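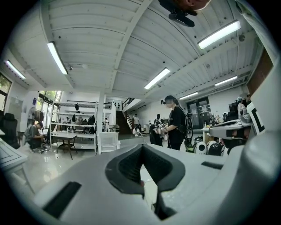 Zirkar Hand-Held Gripper Kit: Review
Mahlet Feyisa, 17/07/2020

The Zirkar is a hand-held gripper kit for recording manipulation demonstrations without an arm. We used it on a shared open floor for 30 sessions, with two people working at a time.

Build

The body is a smooth molded shell with a V-shaped pad at the center. The pad grips boxes and bottles well and lets thin cards slip. Zirkar sells replacement pads in packs of 4. We changed one pair in the whole period, after the adhesive lifted at a corner.

Weight is acceptable for short takes. After six or seven long ones the wrist notices, and the handle could be thicker for large hands.

Tracking

Square black-and-white markers are mounted on the grippers. Ceiling tubes were on throughout and caused fewer dropouts than I had expected. Of 173 takes, we discarded six for lost tracking - all of them with the two operators standing close together and one marker hidden behind the other unit. 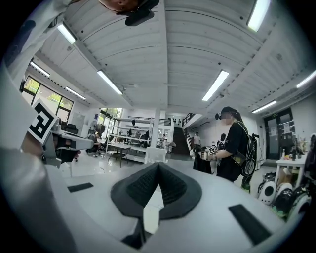 Two units facing each other, operator with backpack at right.

Software

The Arine recorder is plain and stable. Export is slow. Calibration has to be repeated after every restart, and the manual gives it one paragraph. The December firmware was supposed to store the calibration. It does not on our units.

Verdict

Good hardware, average software. Recommended for groups that already have their own export scripts. Others should wait for the next Arine release.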